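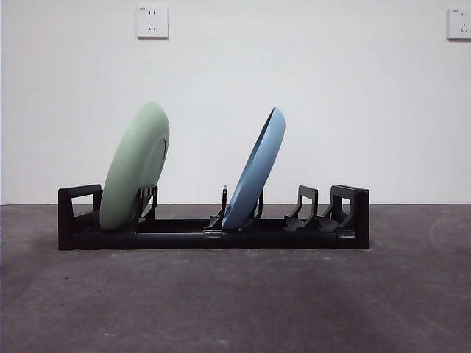
分类：家庭与亲属 / 观点

亲属称谓是一种分类系统，而分类系统的质量取决于它处理边界情况的能力。按照这个标准，汉语的亲属称谓在血缘部分表现优秀，在非血缘部分表现很差。我们能用一个词区分父亲的哥哥和父亲的弟弟，能用一个词说明某人是外祖母的姐妹，但对于那个每年春节都来吃饭、知道保险单放在哪个抽屉、却与任何人都没有血缘或婚姻关系的人，我们只有一个“叔叔”或“阿姨”，和对出租车司机、门卫、邻居用的是同一个词。

我的看法是，这个缺口应当由家庭自己补上，方式是书面约定。多数人听到“书面”二字会皱眉，认为亲近关系一旦写下来就变质了。下面说明为什么我认为这个反应站不住。

先界定对象。我所说的“非亲属长辈”，指同时满足两个条件的人：第一，与家中上一代有长期往来；第二，在家庭事务中承担过实际功能，例如接送孩子、陪同住院、代管钥匙、在父母不在时做过决定。只满足第一条的是父母的朋友，只满足第二条的可能是雇员或热心邻居。两条都满足的人，数量不多，但在我成长的环境里，几乎每个家庭都有一位。

我家的那一位，是母亲在克拉伦港（Clarnenport）工作时的同事。她们在同一间办公室坐了12年，之后她搬到我们楼下。我从小叫她“楼下阿姨”，这个称呼在她搬走以后仍然沿用，在地理上早已失效。她参加过我的家长会，签过我的手术告知书的陪同栏，在我父母分居的那段时间里，每周有三个晚上由她负责我的晚饭。以功能论，她的参与程度超过我所有的姑和姨之和。

问题出现在她生病的时候。医院要求填写联系人与患者的关系，表格给出的选项是配偶、子女、父母、兄弟姐妹、其他亲属、其他。我选了“其他”。护士随后把我排在探视顺序的末位，前面是一位她多年未见的表侄。护士没有做错任何事，她执行的是一张表，而那张表没有我这一行。

有人会说，这是制度问题，应由制度解决。我同意一半。意定监护、授权委托、遗嘱指定，这些工具都已经存在，操作成本也不高。真正的障碍在于使用它们之前，双方必须先承认这段关系是什么。我见过的情况是，双方都不肯先开口。长辈一方担心被看作有所图，或者担心给别人的孩子添负担；晚辈一方担心显得在催促什么。结果是一段持续了几十年的关系，在最需要证明的时候没有任何凭据，全靠在场的人口头描述，而描述者往往情绪不稳定，说不清楚。

我曾在一个名为费努拉（Fernura）的家史整理小组里待过一段时间。小组的工作是把各家的口述材料录入统一格式。我经手的材料里，一共出现1142个人名，其中145个在“与本家关系”一栏里填不进任何标准称谓。录入规则最初要求把这一类统一写成“友”。我提出过异议，理由是信息损失过大：一个借过自行车的同学和一个抚养过孩子四年的同乡，在库里成了同一种人。后来规则改为允许自由填写，于是出现了“等于大舅”“比姑妈近”“我爸的另一个家人”之类的条目。这些条目无法检索，但准确。它们说明使用者心里早有一套等级，缺少的是词。

这里需要处理一个反对意见。有人认为，非亲属长辈的价值恰恰在于不受约束，来去自由，没有义务，因此每一次出现都是自愿的；一旦写成约定，就把礼物变成了债务。这个论证有一定力量，但它混淆了两件事：约定义务与约定身份。我主张写下来的是后者。一份身份约定可以不包含任何必须履行的内容，只陈述事实：某人自某时起与本家往来，承担过哪些事，本家希望在哪些场合被通知，也希望在哪些场合通知对方。义务可以为零。债务无从产生。

还有一个较弱的反对意见，认为血亲会因此不满。我的观察是，血亲的不满通常早已存在，写下来只是让它提前若干年被讨论。提前讨论的成本低于在病房走廊里讨论的成本。我家两位姨对此各有看法，一位至今不赞成，但她知道文件放在哪里，也知道里面写了什么，这就够用了。

关于具体写法，我倾向于简短。我和楼下阿姨在她出院后写了一份，共2页。第一页是事实，第二页是通知范围和几项授权，其中涉及医疗和财产的部分另外办理了正式手续，因为家庭内部文件在这些事项上没有效力，这一点必须分清。措辞上避免使用“视同”“如同”一类的词。“视同母女”在情感上讨好，在操作上有害，它会让读文件的人去套用母女关系的默认规则，而我们需要的正是脱离默认规则。她坚持在第一页加上一句，说明我小时候不吃芹菜。我认为与文件目的无关，但没有删。

称谓本身，我没有好的方案。有人建议恢复“义”字系列，义母、义父、义兄，这套词语义明确，缺点是带有仪式色彩，现在说出口像在演戏。“干妈”在我们那一带又另有所指，通常意味着摆过酒、收过红包。拉马略（Ramalho）那边的亲戚用一个方言词称呼这类长辈，字面意思大致是“隔墙的”，我觉得很贴切，但出了那个镇没有人听得懂。新造词的失败率很高，我不指望这条路。

比较现实的做法是放弃寻找通用词，改为在家庭内部固定一个专名。“楼下阿姨”就是这样一个专名。它的字面早已不准，指向却唯一，家里任何人听到都不会弄错。专名的缺点是外人无法理解，所以需要那两页纸来翻译。专名管日常，文件管对外，两者各有分工，混用时效果都会下降。我不会在医院窗口说“楼下阿姨”，也不会在饭桌上念授权条款。

最后谈时间点。多数人把这件事推到对方年老或生病之后，我认为太晚。合适的时机是晚辈成年后的头几年：此时长辈身体尚可，判断力没有争议，晚辈也已经能以独立身份签字。如果错过了，仍然应该做，只是要预留更多时间给那些不愿意谈的人。我们那份写得偏晚，一月份动笔，中间因为她反复修改搬家那一段的先后顺序，拖到入夏才定稿。她记得的顺序和我母亲记得的不一样，两个人为先搬的是书柜还是缝纫机争了好几次。目前文件里写的是缝纫机，书柜一说作为附注保留。

标签：称谓 / 非亲属长辈 / 家庭文件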